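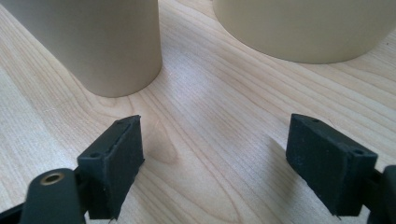

How to oil a wooden table and keep it looking nice

Posted by Leire Alcaraz, 23/04/2020

My mother-in-law, Encarnación Sepúlveda, oiled her kitchen table every July for as long as I knew her, and when it came to us I carried on with the habit, mostly out of guilt at first. Now I rather look forward to it. It's a peaceful sort of job, you can have the radio on, and the only difficult part is keeping the family from putting things down on it afterwards.

The method below is for bare or previously oiled wood. If your table has been varnished, oil will just sit on top and go tacky, so try a drop of water somewhere out of sight before you begin. If it slowly sinks in and leaves a darker spot, you're fine to go ahead.

What you'll need

A bottle of food-safe table oil (I use Tralska, but any decent one will do)
Fine sandpaper, 240 grit to start and something finer to finish
Three or four lint-free cloths (old pillowcases are lovely for this)
A mild soap and a bowl of warm water
Newspaper for the floor, and gloves if your hands are sensitive

Step 1: Clear and wash

Take everything off, and I do mean everything, including that pile of post you've been meaning to go through. Wash the top with a well-wrung cloth and a little soap, then wipe it again with plain water. Leave it overnight to dry. I know it feels dry after an hour, but do give it the night! 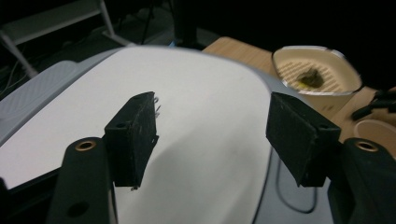 Step 2: Sand lightly

Always go with the grain, even where it wanders about a bit, and let the paper do the work. You only want to take off the roughness. Rings from cups may need a few extra strokes, but feather them out into the wood around them or you'll swap a dark ring for a pale patch (ask me how I know). Hoover up the dust and go over the top with a barely damp cloth.

Step 3: Put the oil on

Pour a small puddle, smaller than you think, and spread it along the grain until the whole surface looks evenly damp. Leave it for 15 minutes, then wipe off all you can with a clean cloth. Any oil left standing will turn sticky, and that's a miserable thing to put right.

Step 4: Wait, then do it again

Let it dry for a full day and repeat. Two coats suit most tables, though a very thirsty old one might want 4.

A word about the cloths: oily rags can heat up and catch fire by themselves if they're left in a heap. Soak them in water and lay them flat outdoors to dry before they go in the bin.

Go gently with the table for the first week, and use mats under anything hot.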